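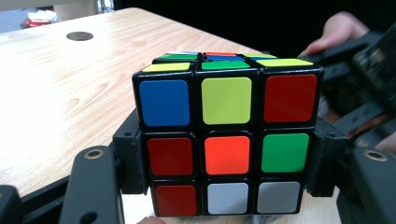 Notebook, color bench, Tuesday, started 8:40

Continuing with the yellow-green for the Fovimik order. Last week the batch looked right on the bench and wrong at the window, and I wrote only "check again", so now I check again and try to write more.

Batch 517 is the one in question. Base is the clear acrylic from Szalai, same drum as before. I drew down three cards with the medium bar, two on white card and one on the black and white card, and left them flat on the shelf by the door. The shelf is not level at the left side. I put a folded paper under it, but somebody should fix this properly.

10:15. Cards are dry to touch. Under the shop tubes 517 and the customer's chip are very near, I would pass it. At the north window 517 goes more green and the chip stays yellow. So it is the same problem as before and not my tired eyes. Szabolcs looked also, without me telling him which was which, and he picked the same card as the wrong one.

I think the reason is in the blue. The old recipe makes the green side with a little phthalo blue, and the customer has probably used a green pigment directly. Two recipes can meet under one lamp and separate under another. I knew this, but I did not expect so much difference from such a small amount of blue.

11:00. New mix, small, 300 g, numbered 518. Took out the blue completely, put in phthalo green (yellow shade) from the stock paste. Yellow is the same. First addition was too strong. I should have diluted the green paste before weighing, because on our balance one drop too much is already a different color. Threw it away, washed the cup, began again with the paste cut one to ten in clear base. The number 518 stays with the second mix, the first one is crossed out in the book.

The second try is much better. The wet color is of course lighter than the dry one, so I do not judge it yet.

Lunch. Phone call from Cluvcombe about the red and the orange. They say the two are too near to each other when a person holds the part under a warm lamp at home, and they ask if we can move the orange toward yellow. It is possible, but then the orange starts to come near the yellow, and they will call about this next. I proposed to move the red a little to the blue side and leave the orange alone. They will ask inside and write to us. Nothing to do until then. Please do not change the orange recipe if they call when I am not here!

13:50. 518 cards dry. Under tubes: good. North window: good. Under the warm desk lamp: a little dull compared with the chip, but I had to search for it. Szabolcs says he would accept. I also accept, with the remark that the gloss is not matched yet. The chip is more shiny than ours and a shiny surface looks deeper, so part of the dullness could be only this.

Measured gloss at 60 degrees on the white card, average of 6 readings in different places. The result is in the table at the back of the book together with the Lutus panels. I could not find the cleaning cloth for the gloss meter and used lens paper, it worked fine. New cloths are to be ordered.

15:30. White. The tint check on the old can, number 188, gives a grayish white beside a fresh one. The can was open on the bench for nearly the whole summer with a bad lid, so I am not surprised. I stirred it for a long time and drew it down again, and it is the same. It goes to primer use only, I wrote this on the lid with the marker.

For tomorrow:
repeat 518 at the bigger size and see if it holds
gloss: try a little less matting paste, one step only
level the shelf
ask Szalai if the next drum is from the same lot
put the cards of 517 in the envelope "window fail", do not throw them away

Cleaned the bars with solvent, the medium one has a small scratch near the end. Use the middle part of it until we have a new one. Finished 16:45.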